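The dishes are still mine

5 February 2022

Every year somebody asks me when a machine will clear the table after supper. I fix washers and dryers for a living, so people figure I have an inside line. My answer has been the same for a while: parts of the job, yes. The job, no.

Take food on a plate. It is the plainest chore there is, and a five-year-old can be taught to do it before dinner is cold. For an arm with two fingers it is still worth a whole afternoon of work, with toy food, one plate and clear walls on the sides of the table.

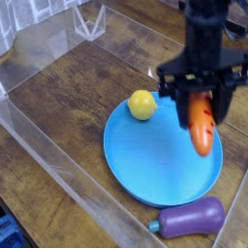

What the toys leave out

A plastic lemon doesn't bruise. A toy eggplant has no weight to speak of and no slippery skin. I don't say this to knock the people doing the work. You have to start somewhere, and I learned to solder on scrap. But a real kitchen has grease, steam, a wet towel over the faucet and a cat. The plate has gravy on it. The fork is under the napkin.

My friend Hüsnü Ekinci takes the other side. He ran a packing line at Furmont for years, and he says I am grading on the wrong scale. On his floor a machine put 465 boxes on pallets before lunch and nobody cared that it couldn't fold a shirt. He thinks homes will change to suit the machines, the way kitchens changed to suit the dishwasher. He has a point. We all rinse and load things the way the racks want them.

Where I part with him is the stopping point. A dishwasher is a closed box with a door. The table is open, and what's on it is different every night.
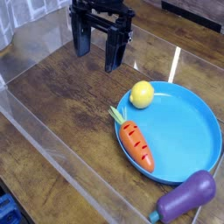

A toy lemon and carrot at the plate, with the eggplant just below it.

Look at where that carrot is resting, half on the rim and half inside. Is that on the plate or off it? My wife would nudge it over without breaking off her sentence. A machine has to be told what counts as done, and most of housework is made of small calls like that one. Is this shirt clean enough to wear again? Is that milk still good? Whose sock is this?

Vilgot Engström, who sells shop equipment out of Laskowska and has no reason to run down his own trade, told me he would want to see a machine do the same chore 500 times in 5 different kitchens before he put it in his own. I would settle for one kitchen, if it was mine and the kids had just left it.

I expect we will get there for some chores. Sorting bottles, maybe. Moving laundry from the washer to the dryer, which I would welcome, given my back. Shops will get it first, where the floor is flat and the parts all match. For clearing up after supper I am not holding off on buying sponges.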